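What Is Marble?

Marble is a kind of rock. People use it for floors, statues, stairs and kitchen counters. It starts out as a different rock called limestone.

How limestone forms

Long ago, tiny sea animals lived in warm, shallow water. When they died, their shells sank to the bottom and piled up. Over millions of years the layers were pressed together and turned into limestone. Some limestone still has shells in it that you can see without a magnifying glass.

How limestone turns into marble

Sometimes limestone gets buried deep in the Earth, or hot melted rock pushes up close to it. The heat and pressure change it. The limestone does not melt. Its tiny grains grow into bigger crystals that lock together tightly, and the old shells usually disappear. A rock that has been changed this way is called a metamorphic rock. "Metamorphic" comes from Greek words about changing shape.

Getting it out of the ground

Marble is dug from a big open pit called a quarry. Workers cut it with a long wire that has bits of diamond on it. Marble is heavy — a block the size of a small car can weigh more than several real cars. The blocks go to a workshop, where saws slice them into flat slabs and machines polish them until they shine.

Where do the stripes come from?

Pure marble is white. The lines running through it are called veins. They come from clay, sand or other minerals that were mixed into the limestone. Iron can make marble pink, red or yellow. Some green marble gets its color from a mineral called serpentine.
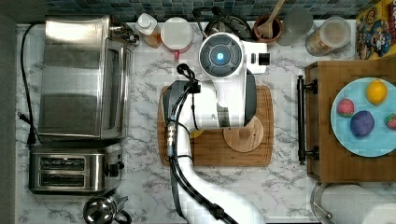 White marble with gray veins on a kitchen counter.

Try it at home

Ask an adult for a piece of chalk and some vinegar. Chalk sold for this must be real chalk, so check the box for "calcium carbonate." Put a few drops of vinegar on it and watch for bubbles. Marble is made mostly of the same stuff, so lemon juice and vinegar can leave dull spots on it. Do not test this on a counter!

Words to know

Quarry: a place where rock is dug up
Slab: a wide, flat piece of stone
Vein: a line of a different color in a rock

Written by Kanyarat Phetsri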